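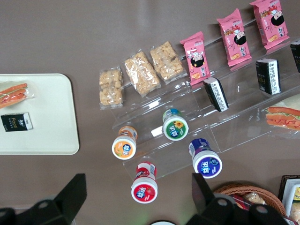 Fiifi Essien wanted the second arm left out of this year's budget altogether and the money put towards spare fingers and a service contract. Several of you wrote in after the last issue to say much the same, so it is worth setting out where the equipment plan stands.

The Trovorier snack counter project has 4,000 left to spend before the end of May. The quote from Sundby for a second arm, with mount and controller, came in at just over 2,000. That sounds comfortable until you add the items we left off last year's sheet: cabling, a spare wrist camera, delivery to the Lolville site and two days of fitting. With those included the arm takes nearly all of it.

Spare parts are the other call on the money. Gripper fingers are 40 a pair and we have been ordering them one pair at a time, paying carriage on each order. Carmela Requena has asked for a box of them to be bought in one go and kept on site. She would also like a wider set for the sandwiches, as the present fingers were picked with gum bottles and small boxes in mind.

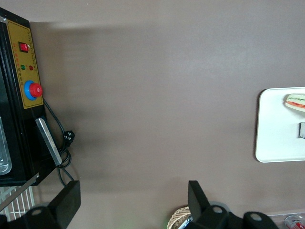 Page last changed: 30/04/2025

Countertop appliances are a separate line. The work with knobs and switches was costed under general supplies, which hid what it came to. From now on anything with a plug goes under equipment, and whoever orders it should note the power rating on the form. Wayne Horrocks will need that before he can price the extra sockets.

Tsegaye have offered a service contract at 1,785 for the year. It covers call-outs and one full check of the arm, but not the grippers or the cameras. Leandro Miranda has asked them for a price without the call-outs and we are waiting to hear.

The proposal as it stands is to take the contract, buy the fingers and the spare camera, and put the second arm into next year's bid with a fresh quote. If you want something added to the sheet, send Olaia Urquijo the supplier, the price with delivery and the date you need it by. Requests without a delivery price will be sent back.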